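Last updated Apr 26, 2022

Sorting small packets at a shared desk, what do you use?

Posted by Lina Ghanem

Hi all. We send out little sample packets from the Mullville office, only small flat things, and they all end up in a heap next to the laptop. Every time. Someone slides the laptop back an inch and the heap goes on the floor. Desk is shared so I can't fix anything to it, no screws, no glue.

Looked at the Laltex desktop sorter but it's 44 quid and I'm not sure the slots are narrow enough. Thinking of a cardboard one instead, the kind with a grid. Does cardboard last if people are in and out of it all day? And do you keep it in the middle or off to one side? Two of us work facing each other so whatever I get has to be reachable from both sides. No drawers before anyone says drawers.

Thanks, in a rush, will check back tonight

3 comments · 2 shares

Hubert Borkowska

drawers

Sorry. But get a small set on wheels, goes under the desk, job done. Cardboard goes soft in a month if anyone puts a mug near it.

Marisol Huamán

Cardboard is fine, ignore Hubert. We've had ours going since last June and it's only a bit furry on the top edges. Things I'd say:

Narrow slots, yes, narrower than you think. If a slot takes more than one kind of packet people will put more than one kind in it. Ours came flat, took five minutes, and I ran parcel tape along the bottom before anything went in. Do that first, it's a pain after.

Don't fill it to the top. Leave a few slots empty so theres somewhere for the odd ones. We do a run of nearly 300 packets before a mailing and if every slot is stuffed nobody can get their fingers in, you end up tipping the whole thing out and you're back to a heap.

Where to put it: front of the desk, left of the laptop, if the person on the other side can lean over. Laptop on the right with a gap between. The gap matters more than the organiser tbh. That's where the heap goes while you're sorting, and you need it to be a small heap, so only bring over a handful at a time and keep the rest in the bag.

Also cables. Anything trailing across the desk to the front edge will catch on the corner of the box sooner or later. Tape it down or run it round the back. I lost a whole tray of Muñoz samples that way.

Labels on the front of the slots not the top, the tops wear off.

Flor Sotelo

Agree on the gap. We pass ours one at a time across the desk, one person has the list open and hands over, the other files. Sounds slow but its quicker than both of you digging. Swap over every 24 packets or you go cross eyed.

If the cardboard does sag, cut a bit of stiff card to the size of the base and drop it in. Don't bother with the Hurkach inserts, wrong size for anything, I sent mine back. And put the gold foil ones in last, they're slippy and they slide under everything else
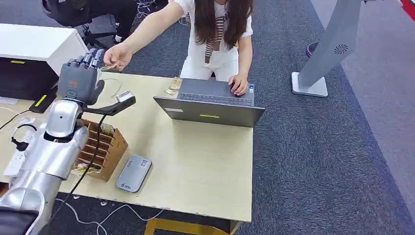 Oh and weigh the box down if it's empty-ish. A couple of coins taped inside the back row does it. Ours used to skate about whenever someone pulled a packet out too quick.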